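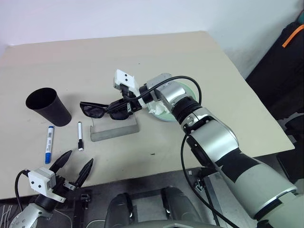
Captain multiplier and late lineup changes: how is Meltine resolving this?

Board: Fantasy Leagues / Scoring and Rules
Replies: 7

pekeck_xi
Running a private league on Meltine, 63 entries, season-long format. In the July round my captain was dropped after the lock. The vice-captain should inherit the 2x multiplier. My total shows the vice-captain at 1x and no captain points at all. Round total 164. Has anyone seen the multiplier fail to pass down?

Teodor Sowa
Check the league settings page, under Substitutions. There are two separate toggles: "auto-sub" and "captain fallback". Auto-sub replaces the missing player with your first bench slot. Captain fallback moves the multiplier. The first is on by default, the second is off. If the commissioner never touched the page, you get exactly what you describe.

pekeck_xi
I am the commissioner. Fallback is on. Screenshot sent to support.

longoff_ledger
When did you turn it on? Settings are read at lock, not at scoring. If you changed it after lock the page shows the new value but the round runs on the old one.

pekeck_xi
Before the first round. It has not been changed.

Jolanta Wieczorek
Fallback only triggers if the captain is marked "did not play". A player who is named as a substitute fielder is marked "squad", and the system treats "squad" as having taken part with zero points. Your captain scored zero, doubled to zero, and the vice-captain stayed at 1x. I had the same result in the Krajewska league last season. Open the player card for that match and look at the status field.

Teodor Sowa
I don't agree with that reading. The rules page says "named in the starting eleven". A substitute fielder is not in the eleven. If the status field is driving it, that's a bug in the feed mapping and the round should be rescored.

Jolanta Wieczorek
The rules page also says points from catches by substitute fielders count. You can't award points to a player and also hold that he did not play. One status has to win, and they picked the one that lets catches score.

Teodor Sowa
You can hold both. Catches are an event, selection is a state. Brurkotach keeps them in separate columns and it works: the sub gets his catch points and the multiplier still moves.

longoff_ledger
Brurkotach also rescored three rounds after the fact when they made that change, and our table was a mess for a month. I would leave the round as it stands and fix the rule going forward. A manual adjustment is possible under Commissioner > Corrections, but it is per entry and every manager gets a notice.

pekeck_xi
Status field says "squad", so Jolanta has the mechanism right. Vice-captain had 38, so the correction would be +38 and would put me at 1,769 for the season, level with second place. I don't want to apply that to my own team by hand. I've put it to a league vote, closing at 9 pm.

Jolanta Wieczorek
Check the other entries before the vote closes. Anyone else who captained him has the same problem, and the correction has to be applied to all of them.

pekeck_xi
Two others did. Adding them to the vote text now.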